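办公区厨余堆肥操作指南(适用于带茶水间及小型用餐区的楼层)

Givasus 园区后勤服务处 编制
2019-03-01 起执行

适用范围

本指南适用于 Givasus 园区内设有茶水间或小型用餐区、并已申领 Skumiseo 堆肥箱的各楼层。集中食堂的厨余由清运单位统一收取,不在本指南范围之内。尚未申领堆肥箱的楼层,可先参照“收集与分拣”一节做好源头分类,待设备到位后再开展后续步骤。

Montoya 楼已于2月完成试运行,试运行期间形成的记录表样式、箱体摆放方式和常见问题处理办法均已并入本文。各楼层原有的自编说明与本文不一致的,以本文为准。

一、开始之前需要了解的几个概念

好氧堆肥是指在有氧气参与的条件下,由微生物将有机物逐步分解为稳定腐殖质的过程。园区采用的即为好氧方式。操作过程中,堆体需要保持通气,水分适中,并且含碳材料与含氮材料的比例大致平衡。

含氮材料在日常说法中称为“湿料”或“绿料”,包括果皮、菜叶、茶叶渣、咖啡渣等。这类材料含水多,分解快,单独堆放时容易板结并产生异味。

含碳材料称为“干料”或“褐料”,包括干枯落叶、未上色的碎纸、撕碎的瓦楞纸、木屑、稻壳等。干料本身分解较慢,在堆体中承担吸水和撑开空隙的作用。

腐熟是指堆体温度回落至与环境接近、翻动后不再明显升温、外观呈深褐色且松散、气味接近泥土的状态。未腐熟的物料直接施入花盆或绿地,有可能灼伤根系,各楼层不得提前取用。

渗滤液是堆体中多余水分带着可溶性物质流出形成的液体,由箱底接液盘收集。渗滤液的处理办法见第六节。

二、设备与材料准备

每个投放点应配备下列物品,由楼层联系人在领用单上签字后领取:

Skumiseo 堆肥箱一组两只,甲箱用于投料,乙箱用于静置腐熟。
带盖收集桶一只,放置于用餐区。
干料储存箱一只,箱盖须能盖严。
长柄翻料叉一把。
插入式金属温度计一支。
小铲、厚手套、刷子各一份。
Zenent 堆肥菌剂一袋。
记录表一本。

领用后应先检查堆肥箱的通气孔是否畅通,箱盖铰链是否牢固,接液盘能否完整抽出。箱体如有裂缝,应当退回更换,不得自行用胶带封补后投入使用。

干料的来源可由各楼层自行安排。园区绿化班在落叶季节统一收集干叶,装袋后存放在东侧库房,楼层联系人可凭领用单领取。办公用纸可以作为干料使用,但应满足以下条件:纸面无覆膜,无大面积彩色印刷,已拆除订书钉、回形针和胶条,并撕成或裁成细条。热敏纸小票、复写纸、带光泽的宣传页一律不得使用。瓦楞纸箱须先撕去胶带和面单。

菌剂开封后应将袋口折叠夹紧,置于阴凉干燥处。受潮结块的菌剂不再使用,可作为普通干料混入堆体。

三、选址与摆放

堆肥箱应放置在有遮蔽、通风良好、地面平整且便于清洗的位置。露台、设备平台外侧、一层后院均可。具体选址时须同时满足:

与空调室外机、新风进风口保持距离,不得正对进风口摆放;
不占用疏散通道,不遮挡消火栓、配电箱及检修口;
避免夏季午后阳光长时间直射;
附近有可用水源和地漏;
箱体四周留出可供人员站立翻料的空间。

两只箱子并排摆放,甲箱在外侧,乙箱靠墙,箱体背面与墙面之间应留有空隙。箱体下方垫高,使接液盘可以从正面抽出。箱体上应粘贴园区统一印制的标识,注明投放点编号、楼层及启用日期。

冬季气温较低时,可在箱体外侧加裹保温棉,但通气孔不得遮盖。保温棉在春季转暖后拆除,晾干后入库保存。

四、收集与分拣

收集与分拣在用餐区完成。这一环节的质量直接影响后续堆肥能否顺利进行,各楼层应予以重视。

(一)可以投放的物料

水果果皮、果核中较软的部分、菜叶、菜梗、豆渣、茶叶渣、去除包装的袋泡茶茶渣、咖啡渣及未漂白的咖啡滤纸、捣碎的蛋壳、枯萎的鲜花和盆栽修剪下的枝叶。少量不带油汤的米饭、馒头、面包可以投放,投放前应掰散,并与干料充分拌和。

(二)不得投放的物料

肉类、鱼类、骨头、贝壳、奶制品、油脂、汤汁及拌有大量油盐的剩菜。上述物料分解时容易产生恶臭并吸引鼠虫,应投入用餐区的厨余垃圾桶,由清运单位收取。

一次性餐盒、塑料袋、保鲜膜、牙签、竹签、湿巾、带淋膜的纸杯、标有“可降解”字样的塑料制品亦不得投入。可降解塑料需要在工业堆肥条件下处理,楼层堆肥箱达不到相应的温度和时间。

(三)需要先行处理的物料

柑橘类果皮应切成小块,并控制每次的数量。玉米芯、菠萝皮、西瓜皮等体积大或质地硬的物料,应切碎后投放。果核中坚硬的部分(如桃核、杏核)分解极慢,建议直接归入厨余垃圾。洋葱和大蒜的外皮可以投放,但不宜集中投放。

收集桶底部应预先铺一层碎纸,每日下班前由值日人员倒入甲箱。收集桶不得过夜。遇节假日前最后一个工作日,应提前清空收集桶并刷洗晾干。

五、投料与分层

首次启用甲箱时,按以下顺序操作:

第一步,在箱底铺设一层粗质干料,如折断的细枝或撕成大片的瓦楞纸,厚度以完全盖住底部格栅为宜。这一层用于排水和进气,后续翻料时尽量不要搅动。

第二步,在粗质干料上方铺一层细干料,可用碎纸或干叶。

第三步,将当日收集的湿料倒入,用小铲摊平。湿料结团的,应当打散。

第四步,在湿料表面均匀撒一层菌剂。菌剂用量按包装袋内所附量勺计取,每次一平勺。

第五步,再覆盖一层细干料,直至看不到湿料为止。

第六步,盖好箱盖,填写记录表。

此后每次投料重复第三步至第六步。菌剂无需每次添加,每投料三次添加一次即可。按体积计算,一份湿料配两份干料。咖啡渣颗粒细、含水多,投放较多时应额外增加干料。

甲箱装至箱沿以下一拳处时即停止投料,将全部物料移入乙箱静置,甲箱清扫后重新启用。乙箱中如仍有未取用的成品,应先取出过筛装袋,不得与新移入的物料混合。

两只箱子均已装满时,应暂停投料,当日湿料改投厨余垃圾桶,并通知后勤服务处安排调剂。不得将湿料堆放在箱外。

六、日常管理

(一)翻料

甲箱在投料期间每周翻动两次。翻动时将翻料叉插至中部,向上提起后抖散,把边缘的物料翻至中间,中间的翻至边缘。底层粗质干料保持不动。翻料时如有大量水汽散出,属于正常现象,操作人员应侧身站立,避免面部正对箱口。

乙箱静置期间,每14天翻动一次。

(二)测温

测温应在翻料之前进行。将温度计插入堆体中心,等待读数稳定后记录。启用初期温度逐步上升;堆体中心温度达到45摄氏度以上,表明微生物活动旺盛。温度超过70摄氏度时,应立即翻料散热并适量补水,次日复测。

楼层堆肥箱体积有限,冬季可能达不到上述温度。温度偏低并不意味着分解停止,适当延长静置时间即可。

(三)水分

水分以手握法判断。戴手套抓取一把中部物料用力握紧,指缝间有水渗出但不成串滴下,松手后物料能够成团,轻碰即散,水分即为适宜。握紧后有水连续滴落,应添加干料并翻动。松手后物料完全不成团,应少量多次洒水,边洒边翻。

补水使用自来水或冷却后的淘米水均可,不得使用含洗涤剂的水。

(四)接液盘

接液盘应每周抽出检查,有积液时倒出。渗滤液成分不稳定,各楼层不得自行作为液体肥料浇灌室内植物。少量渗滤液可回浇至偏干的堆体;其余倒入茶水间污水池,并用清水冲净。接液盘刷洗后装回原位,确认推到底。

(五)记录

记录表应逐次填写,内容包括日期、操作内容、湿料与干料的份数、中心温度、水分判断结果、气味及异常情况、操作人签字。投放点编号采用三位数字,其中999号为后勤服务处教学示范点专用,各楼层填表时不得占用。记录表填满后交楼层联系人归档,并领取新表。

七、用餐区的餐后整理

堆肥箱的投料质量在很大程度上取决于用餐区的整理习惯。各楼层可结合本层实际安排台面,但应遵循以下要求。

用餐完毕后,先将盘中残余物刮入残渣盘,再将餐具送去清洗。残渣盘中的物料由值日人员按第四节的要求进行分拣,可堆肥的部分倒入收集桶,其余部分投入厨余垃圾桶。未经分拣的残渣盘不得直接倒入收集桶。

筷子、勺、叉应与盘碗分开收拢。牙签、纸巾由使用者自行投入其他垃圾桶,不得留在盘中。

餐具架与残渣盘应分置台面两端,中间留作收盘之用。餐具架宜选用便于冲洗的材质,每日下班前取下擦拭。残渣盘宜选用深色浅沿的托盘,便于倾倒和刮净。

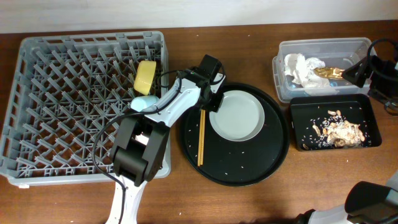

图1 餐后整理台面:灰色塑料餐具架在左,残渣盘在右,待收的白盘与木筷置于圆形托盘内。

台面擦拭应使用专用抹布,与擦拭堆肥箱的抹布分开存放、分开清洗。洗碗池滤网中截留的残渣带有洗涤剂,不得投入堆肥箱。

用餐区应张贴分类投放对照表。对照表由后勤服务处统一印制,褪色或破损后可凭旧换新。有新入职人员到岗的部门,应在入职当周内完成一次口头说明。

八、腐熟判断与取用

乙箱物料自移入之日起,静置70天后可进行首次腐熟检查。检查时依次确认以下各项:

中心温度与环境温度接近,翻动后次日复测无明显回升;
颜色为均匀的深褐色或黑褐色;
除蛋壳、细枝外,已难以辨认原有物料;
气味近似林间泥土,无酸味、氨味或腐臭味;
体积较移入时有明显下降。

各项均符合的,还应进行发芽试验。取少量成品装入浅盘,播入小白菜或萝卜种子,保持湿润,同时以普通园土另播一盘作为对照。两盘出苗情况相近的,可以取用。堆肥盘出苗明显偏少或幼苗发黄的,应继续静置14天,再行检查。

取用时应先过筛。筛上的粗块可放回甲箱作为接种材料,筛下的细料装袋,注明投放点编号和出箱日期。成品堆肥不宜单独作为栽培基质。用于盆栽时,一份堆肥与三份园土混匀;用于树穴和花坛时,薄撒于表层,再与表土浅翻拌和。多肉植物及刚扦插的枝条不建议施用。

各楼层自用之外的成品,可送交绿化班统一使用,由绿化班在领用单上签收。成品堆肥不得对外出售。

九、常见问题及处理

堆体有酸臭味

多由水分过高、通气不足引起。应当打开箱盖,将堆体彻底翻松,每翻一层加入一层细干料。处理期间暂停投料,待气味消退后恢复。如连续翻动三次仍无改善,应检查底部粗质干料是否已被压实,必要时将物料全部倒出重新铺底。

堆体有氨味

表明含氮材料偏多。加入撕碎的瓦楞纸或木屑,充分翻拌,并在之后数次投料中适当增加干料份数。

堆体长时间没有升温

依次检查水分、湿料数量和箱内存量。箱内物料不足一半时,热量难以积聚,属于常见情形。水分偏低的应补水,湿料偏少的可向相邻楼层调剂咖啡渣。物料块过大时应取出切碎。

出现小飞虫

以果蝇为主,多因湿料外露所致。应在表面加盖一层较厚的干料,并检查箱盖是否盖严。果皮投放前可用热水烫过,沥干后再投。不得向箱内喷洒杀虫剂。

出现白色菌丝

白色絮状或粉状菌丝属于正常的分解现象,翻入堆体即可。出现大片黑色或绿色霉斑且伴有异味的,按水分过高处理。

出现鼠类活动痕迹

应立即停止投料,报告后勤服务处。楼层不得自行投放鼠药。恢复使用前,应核查近期记录,确认是否混入肉类或油脂,并检查箱体底部有无破损。

物料结块

常见于咖啡渣或米饭集中投放之后。用翻料叉将结块取出掰散,与干料拌和后放回。

十、安全与卫生

操作人员应佩戴手套。翻料及过筛时有粉尘或孢子扬起,应同时佩戴口罩。患有哮喘、对霉菌过敏或免疫功能低下的人员,不安排翻料和过筛工作。手部有未愈合伤口的,不安排值日。

操作完毕后应以肥皂和流动清水洗手。翻料叉、小铲使用后冲净挂回原位,不得带入茶水间水池清洗。刷洗箱体应选择天气晴好时进行,只用清水和刷子,不使用消毒剂。

干料储存箱应远离吸烟点和热源。干叶和碎纸的存量以够用为限,不得散堆于箱外。

温度计为金属探针式,插拔时应握持表盘下方的护套。探针弯曲或读数明显异常的,停止使用并申请更换。

十一、职责分工

各楼层应指定联系人一名,负责物品领用、值日排班、记录表归档及与后勤服务处的日常联络。联系人变更时,应当面交接记录表、领用单和库存物品,并由双方签字。

值日人员由楼层内部轮流担任,负责当日收集桶清空、投料、台面整理及记录填写。首次参加值日的人员,应由有经验的同事陪同完成一次完整操作。

后勤服务处负责设备采购与维修、菌剂补充、示范点运行及每季度一次的巡查。巡查内容包括箱体状况、堆体水分与气味、记录表完整性和周边卫生。巡查发现的问题以书面形式告知楼层联系人,并约定复查时间。

绿化班负责干叶供应及成品堆肥的接收。

十二、附则

各楼层对本指南有修改建议的,可由联系人汇总后书面提交后勤服务处。设备领用单、记录表及分类投放对照表可在 Givasus 园区后勤服务处窗口领取,也可在园区内网“表单下载”栏目中自行打印。

本指南由 Givasus 园区后勤服务处负责解释。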